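Search posts
Clear

Lihua Lü
Thread, 10 posts

1/ Sorted the wrist stuff this Monday. Bangles, bead strands, cord loops, the fitness band. Notes on method, mostly for my own reference the next time it turns into one lump.
4 comments · 57 likes

2/ Starting point: one drawstring pouch, everything in it, unsorted after the move to Jirkonmont. Pouches are bad storage for strung beads. The strands migrate through each other every time the bag gets picked up.

3/ Work surface matters more than tools. A shallow box lid with a white inside, set on a plaid cloth. The rim stops round beads from rolling, and clear beads show up on white if the light comes from one side. On a wood table I lose them.

4/ Order of removal: rigid pieces first, then anything with a buckle, then single loops, then the tangle. Buckles catch on elastic. A bangle won't tangle by itself but strands like to thread through it. 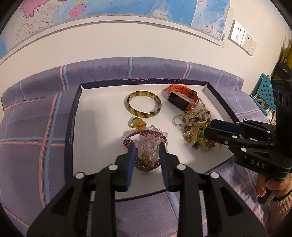 Yaa Ametepe: Do you cut the elastic on the bad ones and restring, or pick them apart? I always end up cutting.
2 replies · 7 likes

5/ Replying to Yaa here so it stays in the thread. I pick first. Two blunt needles, one holding, one lifting, working from the loosest loop inward. Never pull on an end. I only cut if the elastic has gone chalky or a knot has slipped, and then I'd be restringing it anyway.

6/ Restring spec, for anyone who asked last time: 0.7 mm stretch cord for small beads, 1 mm for chips and irregular stones. Pre-stretch the cord before threading. Surgeon's knot, small drop of jewelry glue, leave it overnight. Trim the tails in the morning. I bought a spool of the Gurneck cord, 300 feet, and it will outlast me.
12 comments · 72 likes

7/ Irregular chip beads are harder on cord than round ones. The drilled holes often have sharp edges. A bead reamer fixes it, a few turns per side, with the bead held under water to keep the dust down. Tedious — worth doing on the two or three strands that get worn.

8/ Storage after sorting. Bangles go on a short length of dowel. Strands go flat, one per compartment, in the Dalgleish drawer insert. Woven seed bead pieces also lie flat, never hung, as the thread stretches at the hook. Braided cord can go anywhere.

9/ The fitness band does not belong with the jewelry. The buckle scratches softer stones and the slots in the strap collect seed beads. It now lives by the charger. Strap washed in dish soap, rinsed, dried before it went back on the wrist.

10/ Open item: cleaning. I use a barely damp cotton cloth on strung beads and nothing else. Soaking weakens the thread and some dyed stones bleed. If anyone has used the Mevari dry cloths on seed beads, I'd like to know if they leave lint in the weave.
9 comments · 31 shares

Contact · Terms · Copyright, all posts belong to their authors · Back to top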